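Course notes, unit 3: choosing a hand-held gripper kit
Jul 2, 2018

The kit under review is the Hornik two-finger set, sold by Godwood. It costs 2,598 for a pair and 1,000 for a single unit without the spare fingers. Tín Lý will bring a pair to the lab session, so read the fitting sheet first.

Look at three things when you compare it with the Hovholm kit:

- how the fingers are held and how easily they come off
- how much of the work the camera can see past the body
- how it copes with soft packaging

Snack wrappers are a fair test for the last point. They crease, they slide, and the printed side is often shiny. Marks are given for your notes on the grip, so write down where each finger touches the packet - a sketch will do.
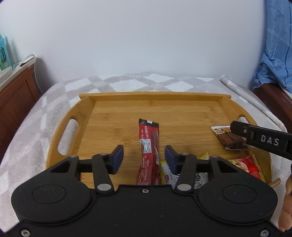 *Fig. 23. Two grippers at a bamboo tray of packaged snacks. The one on the right is pinching a chocolate-coated bar in a partly opened wrapper.*

In Fig. 23 the linkage arms turn on silver pivot pins near the base. Check these on your own unit before you start and report any play. The blue fingers are the part you will swap in exercise two.

Godwood quotes a delivery time of about 23 days. Orders for the August group go through the Hồ store room - bring the signed form.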